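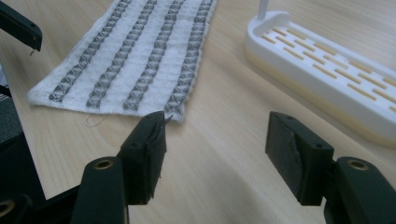

Progress report, Udetti Kitchen and Linen Room
To: Price Fund, small works grants
From: Cheuk-hei Huang
Date: 3/10/18

Sorry for the short notes, wanted this in before the office closes. Receipts are coming in a separate envelope.

Where we are

Most of the first phase done. The linen room is painted, shelves are up, the long table is in and in use daily. Kitchen side is behind, see further down. Spending is under what we planned for the room and over on the cloths, so it more or less evens out.

Reminder of what the grant was for: getting us off paper towels and throwaway mop heads and onto washable cloths and pads, with a proper place to wash, fold and mend them. Before this it was all done on the end of the serving counter between meals. Not good, and the health inspector said so in July.

The table

Went with pale wood in the end and not the steel top in the application. Steel was quoted at nearly twice the price and the folding crew didnt like it, cold on the forearms and everything slides. The wood one came from Vornis, second hand, sanded and oiled here. Need a second coat of oil before summer. Light color helps a lot with the white cloths, stains and thin spots show up when you lay one flat and look across it. We check every cloth like that now before it goes on the shelf.

Trays: white plastic slotted ones. They stack, they rinse clean, and air gets under whatever is sitting in them. Would like more of these in phase two. The wire baskets we had before snagged everything and are gone.

Cloths and pads

Bought 82 to start. Mostly white terry type, thick, the bumpy kind, for floors and counters. Plus a smaller lot of a lighter weave from Sevow for dishes and trays. Total on cloths so far $2,060, which is above the line in the budget. Reason is we bought the heavier weight. The cheap ones were tried first and they shed all over the kitchen by the second week.

Up to 40 go through the wash on a busy day. Drying is the slow part. One dryer, and it trips the breaker if the dishwasher is running. Electrician has looked at it, quote attached in the envelope.

Wash routine as it stands now:
Shake out over the bin first, crumbs and hair
Hot wash, no softener (softener kills the terry, they stop soaking anything up)
Floor pads seperate from counter cloths, always
Dry on medium, pull out while a bit damp
Flat on the table, check, fold in thirds, onto the shelf

The no softener rule took a while to stick. There's a sign on the machine now and it's working better.

Mending and throwing out

This is the part you asked about on the phone. Short answer, yes we are mending, and it's going ok, and no it will not save every cloth.

Terry holds up. Edges fray but a quick zigzag along the hem fixes it and the cloth goes back in the pile. The textured white ones with loops are another story. Once a loop pulls it keeps pulling. Trim it, do not tug it, is what we tell everybody. Cloths with a lot of loose loops get held at both ends and stretched to see what the middle does. If it opens up it goes to the rag bin and gets used for oven grease, then trash. If it holds, trim and keep.

We have retired 6 so far. That's fewer than I expected honest. I'd put in the application that a cloth would last four months and I think the terry ones will beat that. The lighter ones won't.

Mending is done in the afternoon after cleanup. One sewing machine, donated, the foot pedal sticks. Thread and needles came out of petty cash, not charged to the grant.

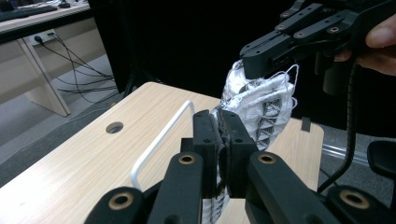 What's late

Kitchen side hooks and drying rail. Rail came in the wrong length, sent back, still waiting. Until then the counter cloths hang on the oven door, which I don't love.

Floor drain in the linen room. Works but slow. Plumber says old pipe, not urgent. Not in the grant, flagging it only so you know.

Labels for the shelves. My fault. Floor pads and counter cloths are kept on different shelves but a new person wouldn't know which is which. Will get done this month.

Training sheet. Half written. The wash part is fine, the mending part needs redoing after what we've learned about the looped cloths. Will send you a copy with the next report.

Money

Room (paint, shelves, table, trays): under budget. The table made most of the difference.
Cloths: over, see above.
Electrical: not spent yet, waiting on your ok for the quote.
Paper towel spending: down, but I only have partial figures as the old supplier bills late. Full numbers next time.

Would like to move what's left on the room line over to cloths. Need this in writing from you I think? Last time an email was enough.

Next few weeks

Get the breaker sorted so dryer and dishwasher can run together
Put up rail and hooks once the right length comes
Order a second lot of the terry, same weight, no more of the lighter weave
More slotted trays
Shelf labels
Oil the table
Look at a second sewing machine, or just a new pedal

Questions for you

Can the electrical work start before the phase two review? It's holding up everything else.

Do you still want the monthly cloth count sheet or is the quarterly total enough? The monthly one takes a fair bit of time and I'd sooner have people folding.

The visit. Mornings are best, the table is full by eleven and you'd see the whole thing running. Parking is in back, ring the kitchen bell, front one is broken.

Thanks, and thanks for being patient on the late paperwork last time. Call the kitchen number if anything is missing from the envelope.

Cheuk-hei Huang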